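Section 2. Recording the candy pick-and-place set (hand-held gripper)

Part of the Clindeck wrapper study. Read section 1 first if you haven't mounted the pads yet. Old hands can skip to step 4.

What we're after: does a policy trained on hand-held demos in real bedrooms cope with crinkly wrappers better than one trained on our bench at Nodton. So the demos have to be done at home, on soft stuff, with normal clutter. Don't tidy up.

Before you start

1. Charge the gripper. Let the status light settle.
2. Wipe the finger pads with a dry cloth. No alcohol — it dulls the surface and the grip changes halfway thru a set.
3. Put the open cardboard box on the bed. Any side. Leave what's in it.
4. Hold the gripper still over the box for 2 seconds, then start recording.

Picking

5. Come down from above, fingers open. Slow.
6. Close on the candy so it hangs upright between the fingers, crimped ends top and bottom. Sideways grips are fine too but log them as "flat".
7. Lift clear of the box walls and pause. The pause is how the segmenter finds the end of the pick, so don't skip it.

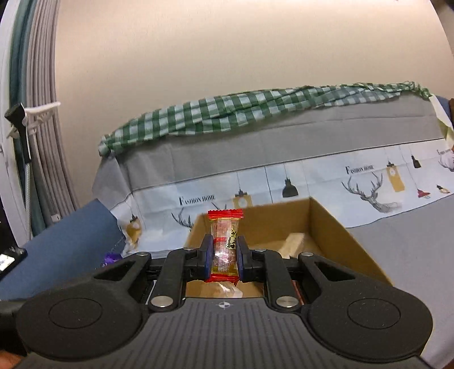
8. Lower, open, back off. One demo done.

Do 10 demos, then swap to a different wrapper. Full set is 600 demos across all homes, so nobody has to be a hero. Stop if your wrist hurts.

Note: Ilie (the logging app) drops the first demo if you start moving before the tone. Known bug. Just redo it.

Note: keep your free hand out of the box while the fingers are closing. A hand in the pick confuses the tracker and the demo gets thrown out.

CAUTION: linkage arms pinch. Keep fingertips away from the pivots when squeezing.

CAUTION: don't crank the force up for slippery wrappers. Crushed candy = bad demo, and the pads wear.

Wrapper types

Wrapper with a thin crimped edge: grip lower down, leave the crimp sticking up free. In the pilot, policies trained on crimp-only grips dropped the candy far more often on the lift. Relu Matei's plots are in the Nascombe folder, look at those before arguing with me about it.

Printed wrappers are fine, any design. We want the mix. Shiny ones near a window can upset tracking — close the curtain a bit if Ilie shows amber.

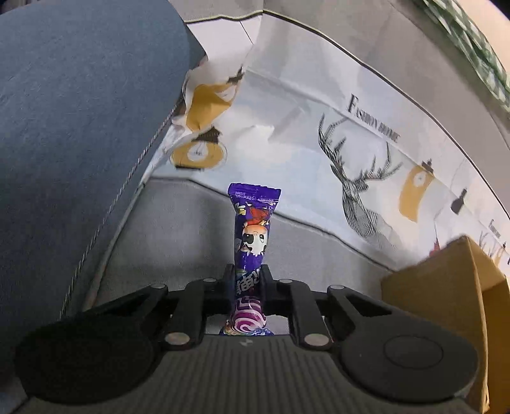
Smaranda Preda disagrees on the low grip: her view is that if everyone grips low we teach the model one habit, and it falls over as soon as a candy is half burried. She wants 2 in every 10 taken at the crimp, on purpose, failures kept.

OK, agreed for now. So:

9. In each block of 10, take 2 at the crimp. Tag them "high".
10. Drops stay in. Tag "drop" and carry on, don't re-record.

Uploading

11. Plug in, open Ilie, press Send. Leave it untill the bar is gone.
12. Check the demo count against your own tally. If it's off by more than 8, message Oana Dumitrescu before you delete anything.

Next: section 3, replaying demos on the arm.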